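Community Help > Days Out & Visits > Open Days > Robots and Automation

Is the Corura robotics open day worth it for a complete beginner?

Posted by mapleporch, April 23, 2019

Hello everyone! My sewing circle has been offered places at the Corura open day in June, and I said I would find out whether it suits people who know nothing at all about robots. I can thread any machine you put in front of me, but I still call my nephew when the printer sulks. The flyer says there will be a folding demonstration with cloth, and that is what caught our attention, because fabric is the one thing we do understand. Will somebody explain what is going on, or do you just stand there and nod? Also, is there anywhere to sit? Two of our ladies can't manage long on their feet. The ticket says Hall 3, if that helps anyone.

flatfelled_seam

I went to the last one and I would say go, go, go. I was in the same boat as you -- I quilt, I garden, and I had never stood next to a robot in my life. You check in at the front desk, they give you a sticker (mine was visitor 986, which I kept on my coat for a week by accident), and then you wander at your own pace. There are talks in the big room, but the part your circle will like is the row of work tables, where you can stop as long as you please and ask things.
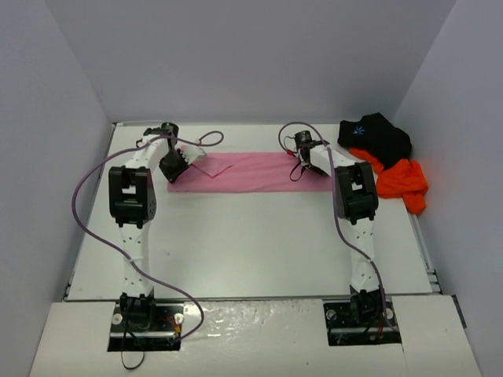
Folding is much harder for a machine than I ever gave it credit for, and the young woman at the table was very patient in telling us so. A box stays the same shape when you pick it up, she said, but cloth sags and slides and hides its own corners, so the arms have to find an edge all over again each time. I thought of every fitted sheet I have ever fought with. Look at the left end of the pink cloth, where a corner is folded over the strip -- that is just the sort of thing she meant, and it would take you or me half a second to smooth out. I asked her whether wrinkles mattered and got a ten minute answer, which I enjoyed very much, though my husband had wandered off to the coffee by then.

As for sitting, there are chairs along the side wall of the hall and nobody minds if you pull one closer. Do ask at the desk when you arrive, though, as they fill up after lunch. The parking lot holds 200 cars and was full by the time we left, so get there early if you are driving. And bring a cardigan! They keep that building cold.

oldbobbin

Its ok. Too loud near the Trilby stand. Folding was slow when I watched, I could do a whole basket in the time. Coffee was good.

Tang Street entrance is closer than the main one if walking is a problem.

kettle_and_thread

I'd add a little to what flatfelled_seam said, because I went with my mother, who is eighty and has opinions. Ask for the quiet hour when you book. It's the first hour of the day, and they let smaller groups in so you can hear the person at the table. We booked by phone on extension 1026 and the man put a note on our tickets about a chair for Mom, and it was waiting for her.

Take a question or two along with you. The people at the tables seem to get asked the same things over and over (will it do my laundry, how much does it cost), and they light up when somebody wants to know about grain or stretch or why a knit curls at the edge. Mom got talking about bias binding and we nearly missed the Flarari talk, which is upstairs, by the way, but there's an elevator behind the coat rack.

You are asked to stay behind the tape while the arms are moving. Mom did get told off once, very nicely, for leaning in. I hope your ladies have a lovely time, and do come back and tell us how it went -- I'm thinking of going again myself if I can find someone to drive.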